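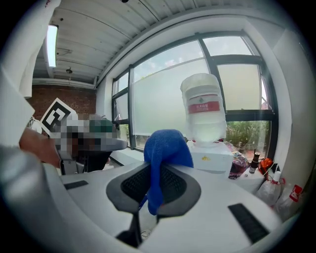 Última alteração desta página: 30 de outubro de 2019

Início > Projetos apoiados > Cladlow > Relatórios de progresso > Água potável e postos de trabalho

Relatório de progresso n.º 3: melhoria das condições das salas de trabalho do edifício Cladlow

Entidade beneficiária: Skestine
Entidade financiadora: Fundo Palomino

1. Enquadramento

O presente relatório dá conta da execução da componente de água potável e mobiliário, aprovada no âmbito do apoio concedido pelo Fundo Palomino. A componente abrange a instalação de dispensadores de água com garrafão em 17 salas, a substituição de cadeiras em mau estado e a definição de regras simples de arrumação junto a cada ponto de água. O edifício não dispõe de rede de água nas salas, pelo que o abastecimento por garrafão foi a solução adotada desde a candidatura.

2. Água potável

Os dispensadores encontram-se colocados nas salas previstas. O modelo escolhido recebe o garrafão invertido na parte superior e dispensa obras de canalização. Na sala que serviu de piloto, o aparelho é branco, com torneira pequena na frente, e ficou assente no chão, perto dos postos de trabalho sentados. Esta proximidade foi pedida pelos utilizadores e será mantida, embora obrigue a limpar o pavimento com maior frequência.

O contrato de fornecimento prevê 400 garrafões até ao termo do período de execução, com entrega e recolha no mesmo dia. Registaram-se 3 atrasos de entrega, todos no mês de fevereiro, comunicados por escrito ao fornecedor e entretanto regularizados. Não houve interrupção do abastecimento, tendo sido utilizada a reserva guardada no piso térreo.

3. Cadeiras

As cadeiras foram adquiridas em dois lotes. O primeiro inclui modelos de encosto branco com painel central em rede preta, destinados às salas com maior ocupação; o segundo é composto por cadeiras de escritório escuras. Ambos os lotes foram conferidos à chegada. A Plastis, fornecedora do primeiro, substituiu sem encargos as unidades entregues com defeito no encosto.

Verificou-se que os encostos são usados para pendurar panos e toalhas, o que prejudica a ventilação da rede e o aspeto geral das salas. Propõe-se a aquisição de suportes de parede, a imputar à rubrica de pequenos equipamentos, sem alteração do valor global aprovado.

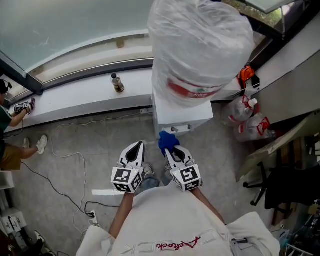 Página atualizada pela última vez em: ver data no topo do documento

4. Arrumação junto aos pontos de água

A visita à sala piloto permitiu identificar as seguintes situações, a corrigir até ao próximo relatório:

- dois garrafões vazios no chão, à direita do dispensador, um deles com tampa branca;
- uma ferramenta elétrica laranja e preta pousada na saliência por cima dos garrafões;
- um cabo branco e um cabo preto estendidos pelo pavimento até à régua de tomadas;
- um pequeno frasco de vidro no parapeito branco da janela.

Os garrafões vazios passarão a ser reunidos em local próprio até à recolha. Quanto aos cabos, foi solicitado orçamento para calhas de pavimento adequadas ao chão de betão. As ferramentas deverão regressar ao armário no fim de cada utilização. O garrafão em serviço mantém o saco de plástico transparente que o envolve; a Skestine pediu ao fornecedor indicação escrita sobre a sua remoção e aguarda resposta.

5. Execução financeira e desvios

A despesa realizada encontra-se dentro do valor aprovado. O único desvio diz respeito ao transporte do segundo lote de cadeiras, compensado por poupança na rubrica de montagem. Os comprovativos seguem em anexo separado.

6. Próximos passos

Estão previstas a instalação dos suportes de parede, a colocação das calhas e a afixação das regras de arrumação em todas as salas. Solicita-se ao Fundo Palomino a confirmação da reafetação indicada no ponto 3, para que a encomenda possa ser feita ainda no período em curso.

© Skestine. Todos os direitos reservados | Contactos | Voltar ao topo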